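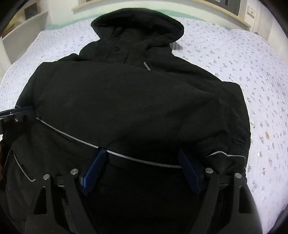
Against the Folded Jacket

Every fall somebody tells me to fold my coats. I don't buy it. A black hooded jacket spread out on the bed takes up half the room, and the hood never folds neatly whatever the drawer people in Gurkent promise. I gave their method 20 minutes one Saturday and got a lump with sleeves. Hooks cost less than a class. Hang the thing up and go eat.

Search this site Go

Related
The 40-hanger closet
Do we need a linen shelf?

Contact | Copyright Zastville Opinion | Back to top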